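Ticket 2894
Betreff: Bestellexport aus Dramani verliert Positionen
Produkt: Dramani Shopverwaltung, Modul Lagerabgleich
Status: wieder geöffnet
Eröffnet: 30.03.2025

Eintrag 1, Kunde

Wir betreiben einen kleinen Versand für Spielzubehör und Tischdekoration in Kallatville. Seit dem letzten Update fehlen im nächtlichen Export Artikelpositionen. Der Shop zeigt 1.172 aktive Artikel, in der CSV-Datei kommen 300 weniger an. Eine Fehlermeldung gibt es nicht, das Protokoll endet mit "Export erfolgreich abgeschlossen". Was daran erfolgreich sein soll, würde mich interessieren.

Bereits versucht: Cache geleert, Export von Hand angestoßen, Zeichensatz von UTF-8 auf ISO-8859-1 und wieder zurück gestellt. Ergebnis jedes Mal gleich.

Eintrag 2, Support

Vielen Dank für Ihre Anfrage. Bitte prüfen Sie, ob Ihr Browser aktuell ist, und melden Sie sich einmal ab und wieder an. Senden Sie uns außerdem ein betroffenes Produkt mit allen Anhängen.

Eintrag 3, Kunde

Der Export läuft nachts auf Ihrem Server. Ein Browser ist daran nicht beteiligt. Ich habe mich trotzdem ab- und angemeldet, damit das nicht noch einmal gefragt wird. Keine Änderung.

Betroffen ist zum Beispiel der Artikel "Augenwürfel groß, grau" aus der Gruppe Deko. Stammdaten vollständig, Preis gesetzt, Bestand größer null, Lieferant Nidano. 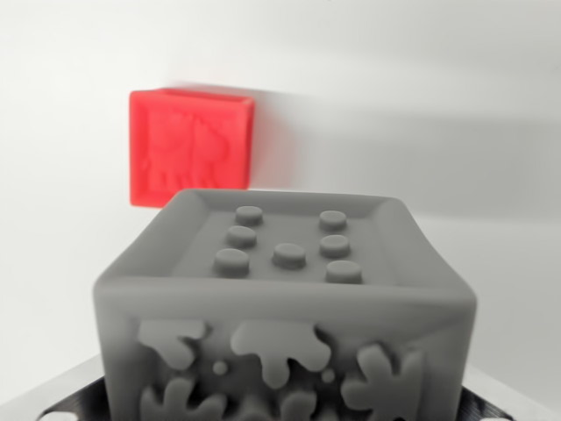

In der Shopansicht wird der Artikel normal angezeigt und lässt sich auch bestellen. Nur in der Exportdatei gibt es die Zeile nicht. Wir merken das erst, wenn das Lager eine Bestellung bekommt, zu der kein Artikel existiert. Bitte diesmal keine Rückfrage zum Browser.

Eintrag 4, Support

Wir haben den Fall an die Technik weitergegeben. Nach erster Einschätzung liegt die Ursache in Sonderzeichen im Artikelnamen. Bitte ersetzen Sie Umlaute und ß und starten Sie den Export neu.

Eintrag 5, Kunde

An die Sonderzeichen glaube ich nicht. Unsere Kategorie "Würfelbecher, weiß" kommt vollständig an, samt ü und ß. Ich habe den Test trotzdem gemacht und den Artikel in "Augenwuerfel gross, grau" umbenannt. Er fehlt weiterhin. Danach habe ich ihn unter neuer Nummer komplett neu angelegt.

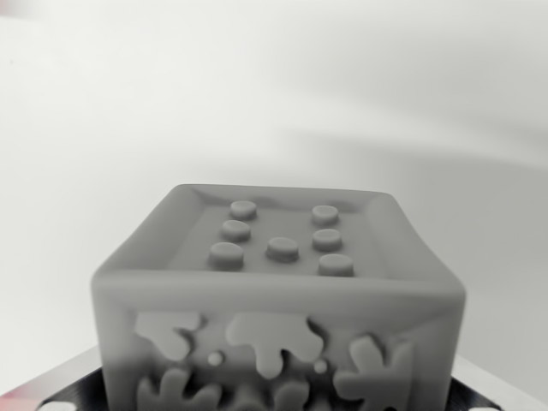 Auch die Neuanlage fehlt. Damit scheiden beschädigte Altdaten meiner Meinung nach aus. Auffällig ist etwas anderes: Alle fehlenden Artikel, die ich stichprobenartig geöffnet habe, haben im Feld "Merkmal 6" einen Wert. Die vorhandenen haben dort nichts. Kann das bitte jemand ansehen, der Zugriff auf die Exportlogik hat?

Eintrag 6, Support

Die Technik konnte das Verhalten nicht nachstellen. In der Testumgebung Stesisness werden alle Artikel exportiert. Wir gehen von einer lokalen Besonderheit aus und würden das Ticket schließen, sofern wir nichts Gegenteiliges hören.

Eintrag 7, Kunde

Sie hören etwas Gegenteiliges. Haben die Artikel in Ihrer Testumgebung überhaupt einen Wert im Merkmal 6? Das stand in meinem letzten Eintrag und wurde nicht beantwortet. 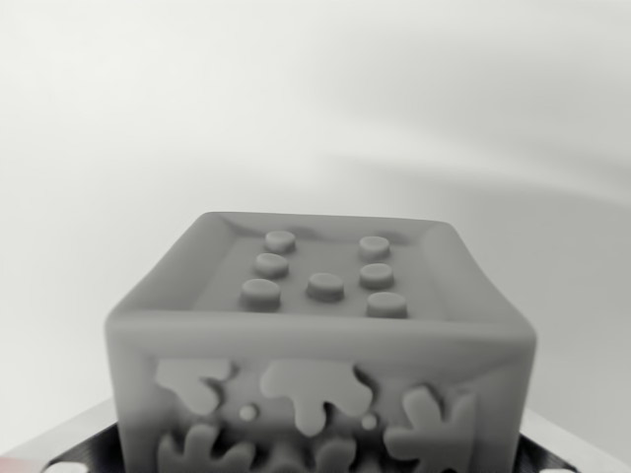

Merkmal 6 ist bei uns die Augenzahl, ein Zahlenfeld mit frei wählbarem Wert. Laut Handbuch sind dort ganze Zahlen ohne Obergrenze erlaubt. Beim Testartikel steht eine 7, passend zu den sieben Augen auf der Oberseite. Mit 6 im selben Feld fehlt er genauso, mit leerem Feld ist er am nächsten Morgen da. Das sind drei Nächte Testbetrieb, die ich gern anders verbracht hätte.

Eintrag 8, Support

Vielen Dank für die ausführliche Prüfung. Die Technik bestätigt, dass Merkmal 6 in der Testumgebung nicht befüllt war. Bei befülltem Feld tritt der Fehler dort ebenfalls auf. Eine Korrektur ist für die Juni-Version vorgesehen. Bis dahin empfehlen wir, das Feld leer zu lassen.

Eintrag 9, Kunde

Dann fehlt im Shop die Filterung nach Augenzahl, für die wir das Modul gebucht haben. Eine Korrektur "vorgesehen für Juni" hatten wir beim Steuersatzfehler auch schon. Ich lasse das Ticket offen, bis ein Export mit allen 1.172 Artikeln und befülltem Merkmal durchgelaufen ist. Bitte nicht automatisch schließen.

Systemhinweis: Status auf "Wartet auf Rückmeldung des Kunden" gesetzt.

Eintrag 10, Kunde

Auf welche Rückmeldung?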